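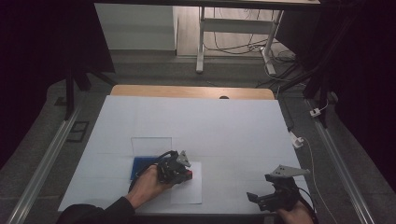 One reader from the Hiebert building wrote to us that paper on a work table is a waste, and that a good table should be wiped and left bare. We got a few letters like this after the October issue, so I want to answer with some care.

At Talcombe we cover the shared tables with white paper for small work. Small parts are easier to find on white than on wood, and a red piece you see at once. When the piece is very small, we put a second, smaller sheet on top of the first one. Then only the small sheet must be changed when it gets marks, and the big one can stay for many weeks.

The same reader asked about the creases. Our paper comes folded, and the folds never go away completely. I tried to press them with heavy books during one night and it helped only a little. Now I leave them. For most work they do no harm, but a round thing can stop in a fold or roll along it, so please try your piece on the paper before you begin.

Some practical points for those who prepare a table:

Put the paper so that a narrow band of the wood stays free at the far side. If your table has a cable hole there, do not cover it.

Fix the corners from below with tape. Tape on the top side catches the sleeve.

Keep pads and clear sheets at the side, outside of the area where your hands move. A transparent sheet is easy to forget, especially in weak light.

Look also at the floor before you start. Cables and loose plugs on the carpet should go to the wall when they are not in use.

The Uketska paper is finished. We have now a pack of 500 sheets from Truvimgate, stock number 2146, in the low cupboard. It is a little thicker and it does not tear so easily when you lift a corner. The small sheets are in the same place, nearly 49 of them, cut from old ones that were still clean on one side.

If you take the last big sheet of an open pack, please write it on the list inside the cupboard door. Letters about bare tables are still welcome, and I will print one or two next month.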